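Rurnum cell, pre-run inspection, cloth regrasp study
Checked by: Arvid Bakke
Month: February
Policy under test: Clemow, hem-first grasp selection
Baseline: Jacobs, highest-point grasp selection

1. Emergency stop, pendant and door. Pass.
Both latch and both need a manual reset.

2. Grip force limit. Pass with comment.
Limit restored from the saved profile. The controller had gone back to its default after the firmware update. Read the value from the pendant before each block, not from the log header.

3. Finger pads. Pass.
Clean the grooves with a dry brush between blocks. Lint in the grooves lowers friction, and the slip detector then reports a lost hem where the grasp was simply weak.

4. Wrist camera mount and exposure. Pass with comment.
Exposure is locked for the cloth. The white work surface is allowed to clip. Do not turn auto exposure back on to recover it; the folds go dark and hem detection suffers.

5. Start state of the towel. Open.
The protocol says "crumpled" and leaves the rest to the operator. A towel folded over on itself with a raised loop gives the hem detector more than one candidate edge, and the two policies treat that case differently. 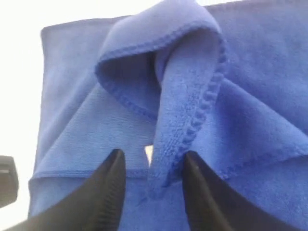
Proposed wording: record whether a hem is reachable without moving another layer, and score those trials separately. Clemow was trained on 2182 grasps, of which 429 began from a looped fold. Pooling the results hides the difference we are trying to measure.

6. Approach height above work surface. Fail, corrected.
Offset was 6 mm, should be 2 mm. Corrected and rechecked with the feeler gauge. Trials run under the old offset are excluded for both policies.

7. Data link to Dostside storage. Pass.
Clock sync confirmed at 8:40.

Release: cell cleared for supervised runs only. Item 5 to be closed before the comparison block starts.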